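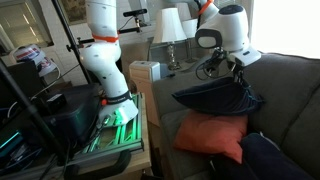

A couch is mostly soft stuff wrapped around a hard shape. If you took one apart, you would find a frame on the inside, then springs or straps, then thick foam, and last of all the cloth. Throw pillows are much simpler. They are the small pillows that sit on top, like the rust-orange one leaning on the gray seat and the dark navy blue one being held up over it by its top edge. A throw pillow is a bag of cloth with something squashy inside. This page is about what the squashy part is, why pillows go flat, and how to put a couch back in order.

What is inside a pillow?

Most throw pillows have two parts. The outside part is called the cover. The inside part is called the insert. Look along the edges of a pillow at home and you may find a zipper hidden in the seam. The zipper lets a grown-up take the cover off and wash it.

Inserts can be filled with different things. Many are filled with polyester, a kind of plastic that has been made into very thin, curly threads. Some are filled with feathers from ducks or geese. Others are filled with foam, either in one block or cut up into little pieces.

All of these work in the same way. They hold air. The threads or feathers push against each other and leave tiny spaces between them, and air fills the spaces. When you lean on the pillow, the air gets pushed out through the cloth. When you get up, the filling springs open and air comes back in.

Why do pillows go flat?

Each time you sit against a pillow, the filling is pressed together. It does not always spring all the way back. Threads get tangled and feathers slide down to the bottom. After a long movie, a pillow can be fat at one end and thin at the other.

Shaking helps because it pulls the filling apart again. Karine Caron sews pillows at a small workshop called Hemidance. She teaches children to fluff a pillow like this:

Hold the pillow by two corners and shake it.
Turn it around and shake it from the other end.
Put it down and pat the sides toward the middle.

A foam block does not need any of this. It keeps its own shape until it gets old.

Try it yourself

You will need one pillow, a ruler, and a clock.

Lay the pillow flat on the floor. Stand the ruler next to it and write down how tall the middle is. Now sit on the pillow for 3 minutes. Get up and measure again right away. Wait 12 minutes without touching it and measure one more time. Then shake it and take a last measurement.

If the pillow grew while you waited, the filling was opening up and letting air in. If it stayed low until you shook it, the filling was probably tangled or bunched up. Try a different pillow and compare your numbers.

Why is the cloth different?

Couch cloth has to be tough. People sit on it every day, climb on it, and rub it with their jeans. Companies test this kind of cloth by rubbing it over and over until it starts to wear out. Pillow covers have an easier life, so they can be made from thinner or shinier cloth.

Color matters too. A gray couch goes with nearly anything, and pillows are a cheap way to change how it looks. Silvana Lacerda keeps two sets of covers for her family's couch in Prudley. The bright ones go on in August and the dark ones go on when the weather gets cold.

Tidying a couch

Start by taking all the pillows off. Look down the gaps at the sides and the back for pencils, crumbs, and coins. Brush the crumbs into your hand or ask for the vacuum cleaner. If the seat cushions have slid forward, push them back until they touch the back of the couch.

Now fluff the pillows and put them back. Big ones go behind small ones. You can lean them in the corners or stand them in a row. Fold any blankets and hang them over one arm. If there is a lamp close to the end of the couch, move slowly on that side.

Words to know

Cover: the cloth on the outside of a pillow.
Insert: the stuffed part on the inside.
Seam: a line where two pieces of cloth are sewn together.
Upholstery: the cloth and padding on a couch or chair.

This site uses cookies to remember your settings. By continuing to read, you agree to our use of cookies. Accept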